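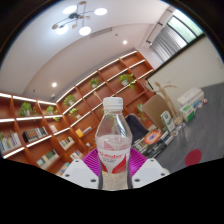
Bottled water with a white screw cap and a printed label.

Introduction to Nonprofit Finance
Unit 4: Restricted and Unrestricted Gifts
Instructor: Larasati Raju
Revised March 2024

Purpose of this unit

Students should leave this unit able to read a gift letter, decide whether a restriction exists, and record the gift in the correct class. The reading for the unit is the Krishnan packet, sections 1 and 2. The problem set is due before Unit 5 begins.

4.1 Basic terms

A gift is unrestricted when the donor places no limit on how or when it may be used. The board may spend it on rent, salaries, programs or anything else that serves the mission.

A gift is restricted when the donor limits its purpose, its timing, or both. Only the donor can create a restriction. When a board sets money aside for a future project, the money is called board-designated and remains unrestricted in the accounts. Students confuse these two every year, and the distinction will be tested.

An endowment gift is a restricted gift in which the original amount is meant to be kept and invested. The income may carry a further restriction of its own.

4.2 Worked case: the Duluvdale Literacy Fund

The Fund received three gifts in July.

Gift A: $500, sent with a card reading "for your good work." Unrestricted.

Gift B: $2,000 from Marlina Nasution, "to buy books for the Dririne reading room." Restricted by purpose. The restriction is released as the books are bought.

Gift C: a pledge from the Wosa Foundation, to be paid in full after 18 months, with no stated purpose. Restricted by time. If the pledge depended on the Fund first raising a matching sum, it would be conditional, and no revenue would be recorded until the match was met.

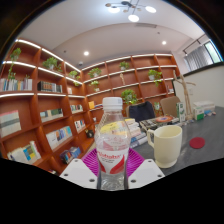
What should a charity do if the purpose of a restricted gift can no longer be carried out?
The charity should first write to the donor and ask for written consent to a new purpose. If the donor has died or cannot be found, state law may allow a court, or in some cases the board after notice to the state, to approve a use close to the original one. The money should stay in its restricted class until the matter is settled.

4.3 Gift letters

Appeals should state plainly what the money will be used for. An appeal that names a single project may create a restriction even when the donor writes nothing on the check. Copies of the appeal, the donor's letter and the acknowledgment should be filed together.

Problem set 4 (10 points)

Classify each gift in Appendix B and cite the words in the letter that support the answer. Show the entry that releases any restriction met during the year.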